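Home and Household > Storage and Tidying > Shared Rooms

Clearing a carpeted equipment room: cables on the rug, and the correct way to fold a large striped cover

Posted by Chie Yagi
25 April 2025
2 replies

I should be grateful for advice on the orderly clearance of a room which our association uses both for the keeping of equipment and for general purposes. The room is let to us by Drarnport, and under the terms of the letting the floor must be left clear at the close of each month. Cabinets and cases may remain against the walls. Nothing may remain on the carpet in the middle of the room, and the rug must be available for lifting so that the carpet beneath it can be cleaned.

The difficulty lies chiefly with the rug. Items taken from the cabinets are set down there for sorting, and the cables are set down with them, still attached to the unit to which they belong. By the time members are ready to put matters away, the cables have become one mass, and the usual outcome is that the whole is lifted together and placed in a cupboard in that condition. 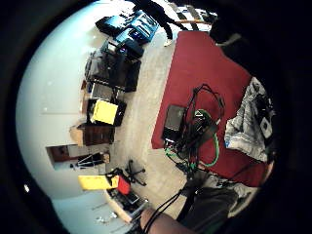 Our written procedure at present runs to a single line, which states that "all leads are to be coiled". It does not say by whom, in what manner, or in what order relative to the other tasks. I have been asked to draft a replacement before August, and would prefer it to be short enough to be fixed to the inside of a cabinet door.

There is a second matter. We hold a large cloth, white with broad wavy grey stripes, which serves as a general cover. Members fold it in different ways and it no longer fits the shelf given over to it. I have been unable to establish a method which one person can carry out without laying the cloth on the floor.

I would therefore ask the following. Should the cables be dealt with before or after the larger items are returned? Is it advisable to detach every cable from its unit for storage? And is there a recognised method of folding a large cover single-handed?

Min-kyu Na
Marked as helpful by 13 readers

With regard to the order of work, the cables should be dealt with first. The larger items can wait against the wall without harm, whereas a cable which is stepped upon, or upon which a case is set down, may be damaged inside its covering and give no outward sign of it. I would suggest that your procedure be set out as follows.

Switch off and unplug all equipment before any lead is handled.

Detach each lead at the unit first. Hold the plug and not the cord.

Begin with whichever lead is most easily told apart from the others. A coloured lead among black ones is the obvious choice, as it can be followed by eye through the tangle. Work one free end back through the loops until the lead is out. Do not pull from the middle.

Coil each lead as soon as it is free, in loops of even size, and secure it with a strip of hook-and-loop tape. Adhesive tape should not be used. It leaves a residue which collects carpet fibres.

Label the coil at both ends with the name of the unit.

Place the coils in a lidded box, and return the box and the unit to the same shelf.

On the question of detaching, my own practice is to detach everything. Some members will object that it takes longer to set up again. In our hall the objection was raised at every meeting until the labels were introduced, after which it was not raised again. A lead which is fixed permanently to its unit should be coiled separately and tied, and laid on top of the unit when it is put away.

As to the rug, it should be rolled and not folded, with the pile facing inwards. Vacuum it before rolling. Two persons are needed for a rug of any size, one at each end, and the roll should be tied in 2 places with cotton tape.

I regret that I have no useful knowledge of the folding of covers.

Yi-an Bang
Marked as helpful by 2 readers

I agree with the above, save that I would not trouble with labels at both ends. One is sufficient if the coil is kept tied.

I write mainly concerning the cover. The method I was taught in a linen room requires no floor space, only a table or a clear length of worktop. Take two neighbouring corners, one in each hand, and bring them together so that the cloth hangs doubled in front of you. Run one hand down the fold to find the lower corners and bring these up to meet the first pair. The cloth is now in quarters and can be laid on the table and smoothed from the centre outwards.
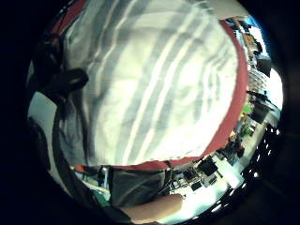 Edges should be matched to edges at every stage. Members will be inclined to follow the stripes as a guide, and this should be discouraged. A wavy stripe will not lie true to the hem, and a cloth folded along it comes out wider at one end. Once the cloth is in quarters, fold it lengthwise in three, and then roll or fold it to suit the depth of the shelf. For a shelf 70 cm wide I would fold, and place the folded edge to the front so that it may be drawn out without disturbing whatever is kept above it.

The cover should be shaken out of doors before folding if it has been lying on carpet. If there is any dampness in it, hang it over a rail until the following day. Shelves should be wiped and left to dry before it is put back.

I would add that the wording "all leads are to be coiled" might be kept as a heading. Members are accustomed to it.

Shared 13 times | 2 replies | Report this page

Related in Storage and Tidying
Rolling and storing a rug without creasing
Hook-and-loop tape or cotton ties for leads?
Removing furniture marks from pale carpet
Wording for a notice inside a cupboard door
Storing a folding stand behind a door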